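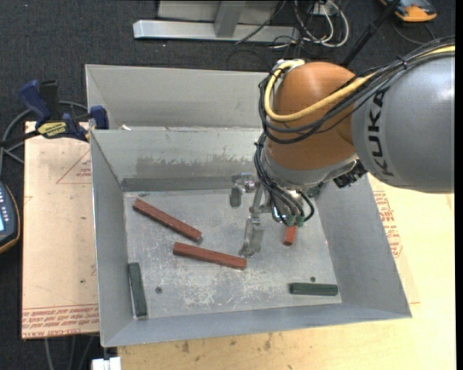

Arno Storm Doors - full view and split view

Storm doors made to measure at our Ristville shop. Aluminum, 4 colors in stock: white, almond, bronze, forest green. Custom colors add 3 weeks.

Full view has one big pane of tempered glass, swaps out for the screen in spring. Split view has a half screen that slides down from the top, stays in the door year round. Most people with dogs go for the split.

What you get
Door, frame, sweep, closer, 4 hinges, all screws. Handle sold separately (Leclerc lever or Pimley pull, see Hardware).

Sizes
Any width up to 40 inches. Wider than that, call us, its a double door and priced different. Measure the opening in 3 places, top middle and bottom, and send us the smallest number. Height same way, left and right side.

Left or right hinge? Stand outside facing the house. Hinges on your left = left hand. Please check this before ordering, we can't take back cut doors.

Delivery or pickup. Pickup from the side gate, mornings only, bring blankets. Glass is packed seperate from the frame.

Replacement screens and sweeps for older Arno doors still available, need the number off the hinge side sticker.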